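Utilizamos cookies para melhorar a sua experiência neste site. Ao continuar a navegar, aceita a nossa política de cookies. Aceitar | Gerir preferências

Caderno de bancada – célula bimanual, planeamento e controlo
1 de maio de 2025

Estado à entrada
O ramo do planeador que o Ehsan fechou em abril continua a devolver trajetórias válidas em simulação e a falhar na célula quando os dois braços recebem objetivos na mesma janela. O erro é sempre o mesmo: o verificador de colisões usa o estado articular do braço esquerdo com uma mensagem de atraso.

Sincronização
Passei a leitura dos dois braços para um único callback, com carimbo temporal comum. Limite de desfasamento aceite: 4 ms. Acima disso o pedido é rejeitado e fica registado no log. Em 432 pedidos gravados e reproduzidos offline, 15 foram rejeitados, todos no arranque do nó. O Hooman acha que é a fila do driver a encher antes de o planeador subscrever. Por confirmar.

Modelo da cena
O forno entra como caixa única, sem porta articulada. Para pegas no puxador não serve: a folga de 20 mm que o Parviz pôs à volta de todos os sólidos engole a barra inteira e o planeador não encontra solução. Criei uma exceção por par de corpos (dedos da garra direita / puxador) no ficheiro de cena. O corpo do forno mantém a folga.
O escorredor fica como malha. Os pratos ao alto são cilindros finos – a segmentação perde o translúcido com frequência e o ajuste salta para o prato de trás. Até haver melhor, a pose desse prato é introduzida à mão.

Pose de espera
Nova pose "pre_task" para os dois braços: garra direita por cima do forno, garra esquerda em frente ao escorredor, a direita aberta. O suporte das canecas fica livre entre as duas, com a campainha mais atrás, entre as bases.

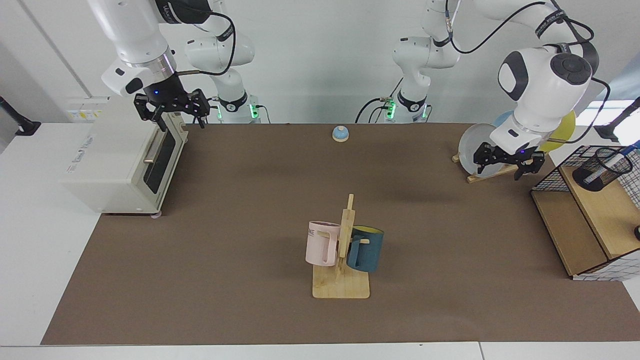 Pendentes
– Medir o desfasamento com o driver a arrancar depois do planeador (Hooman).
– Separar a porta do forno como corpo próprio, com junta. O Charalambos tem o URDF antigo.
– Acrescentar as canecas ao modelo; as asas nos pinos complicam a esfera envolvente, tentar cápsulas.
– Rever com o Parviz se a folga global deve passar a ser por objeto.
– Fundir o ramo só depois do primeiro ponto.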